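October 7, 2021
Pantry shelf / noodle sorting, day 2

Started late, Rafia had the room until after lunch. Table wiped down, bins back from Sterkby (two came without lids, asked Obsa to chase it).

Picking up from Sept list. Plan was to get all the dry noodles out of the shipping cartons and into the clear bins, by flavor, one flavor per bin. Cartons are useless once opened, flaps won't stay shut and packs slide out the side.

Did creamy chicken first. Easy to spot, yellow wrapper. Tried three ways of putting them in:
– flat, stacked. Tidy but you can't get the bottom one without wrecking the stack
– on end, crimp up. Best so far. Fingers get a grip on the seal
– on the long side like files. Fine when the bin is full, they flop when it's half empty

Going with on end for now. Laiba wants on the long side so the flavor name is readable from the front, fair point, maybe a label on the bin solves that. Ask her tmrw.

Red wrapper ones next. Same size pack near enough, same bin works. Did not finish these, ran out of bins. Mixed a few yellow and red on the table while I was swapping over, need to re-sort before anything goes on the shelf.

Wrappers: the crinkle is a pain for labels. Priton stickers peel off within the hour, the Ledesma ones hold but leave gum. Stop labeling single packs, label bins only. Should of done that from the start.

Bin weight, full, on end: 962 g with lid. Half full 591 g. Scale was reading funny at first, re-zeroed, these are the second readings. Lid on its own 60 g, so take that off for the two Sterkby ones.

Small loose packets are still a question. They get under everything. Atif says a separate tray, I'd rather a small bin with a lid so they dont end up on the floor again. Found one behind the shelf leg this morning.

Left to do
red wrappers, rest of
re-sort mixed ones
lids!!
bin labels, big print, front face only
ask Ruwan if shelf 3 can come down one notch, upright packs hit the one above when you lift them out

Stivine order not in yet. Don't open new cartons till it is.
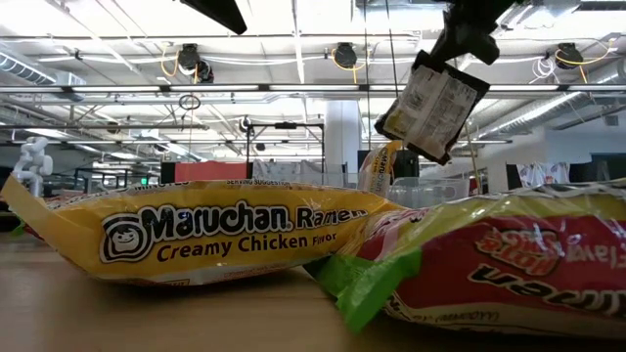

Ramen on the table, creamy chicken (yellow) and red, clear bin behind.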